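Ticket: Local restrictions checker returns the wrong level for part of Plikuvholm
Status: Resolved
Priority: High
Product: Trosis public health notices
Reported by: Plikuvholm council web desk

Monday, 08:40
Residents entering a postcode on the restrictions page are being shown level 2 when the area moved to level 3 at midnight. The written notice on the same page is correct. We have had calls from shops and a care home asking which one to follow.

09:05 — Support
Reproduced. The fault affects 5 postcode districts, all on the eastern side. The rest of the town returns level 3 as expected. Please put a line above the checker telling people to go by the written notice for now.

09:20 — Council web desk
Line added. We cleared the page cache as well, with no change.

10:15 — Support
The cache is not the cause. The boundary file supplied by Böttcher still lists those districts under the neighbouring authority, which stays at level 2. Their newer file was delivered on time but the overnight import stopped after 20 minutes and fell back to the old copy. No alert was sent.

10:50 — Support
Import restarted by hand. It stopped again at the same record, a district name with a stray line break in it.

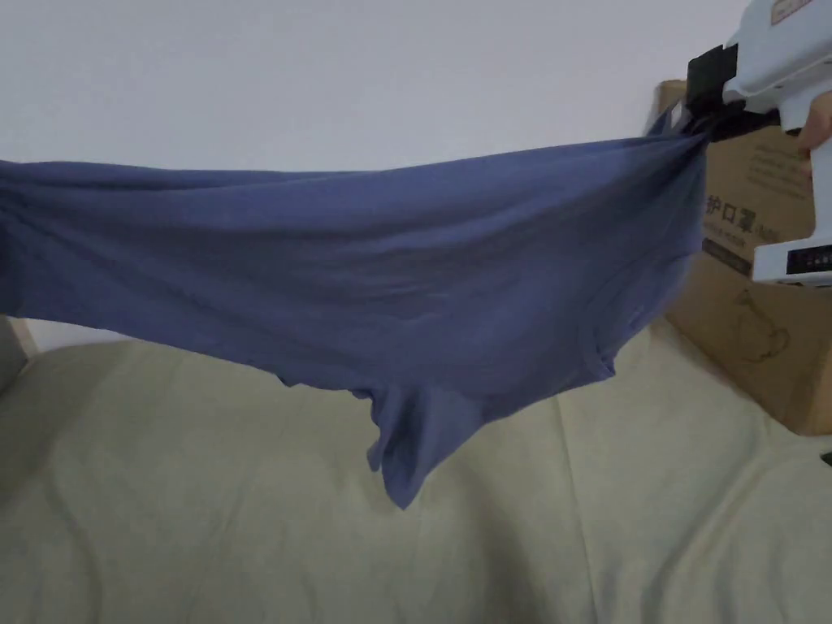

11:30 — Support
Line break removed and import run to the end. All 5 districts now return level 3 on the test site. Waiting for Cekia to refresh the live servers.

12:10 — Council web desk
Live site correct on desktop. Still showing level 2 on one of our phones.

12:25 — Support
The phone page keeps its answer for up to 4 hours. We have forced it to expire — please reload and try again.

12:35 — Council web desk
Correct now. Temporary line taken down.

13:00 — Support
Closing. A failed import will now send an alert to both desks. The check for stray line breaks is on a separate ticket with Böttcher.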